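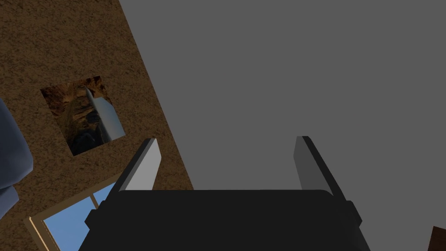
4.2 Wrist views in cluttered virtual rooms

Figure 2. A rendered wrist view with the two fingers open and nothing held between them. A plain gray surface fills the upper right, and a brown, speckled wall with a square opening and a window lies to the left.

We would like to spend a little time on the wrist view, as it gave us more trouble (and, in the end, more pleasure) than any other part of the Puvis simulator. Our first rooms were drawn in July by Sebastian Nistor, and they were tidy to a fault: one color for the walls, one for the floor, and nothing outside. A policy trained in them did well at home and then lost its way as soon as Aliki Pappas moved it to the richer rooms of the Darnitz set.

The view in Figure 2 shows the kind of input we mean. Much of it is flat gray, with no markings at all, and gives the network very little to hold on to. The wall is the opposite. Its grain, the rocky texture in the opening and the light blue sky behind the window glass all compete for attention, and none of them tells the arm how far it is from anything it may want to grasp. The black palm and the fingers, on the other hand, keep their place in the wrist view for a given opening width – a steady landmark, and one we came to lean on.

We therefore trained 2 versions of the policy on the same 163 rooms. The first received the wrist view as rendered. The second also received a mask of the gripper, drawn from the known finger positions, so that it could learn early on which pixels belonged to its own hand. Everything else was kept the same, down to the order in which the rooms were shown, and each version was trained with 7 random seeds.

The masked version settled sooner on every seed, and its reaches in the Darnitz rooms were visibly calmer. We were glad to see this, though we should add that the gain was small wherever the target stood against a plain surface. Marius Roman suggests that shadows may matter more there – a question we take up in Section 4.3.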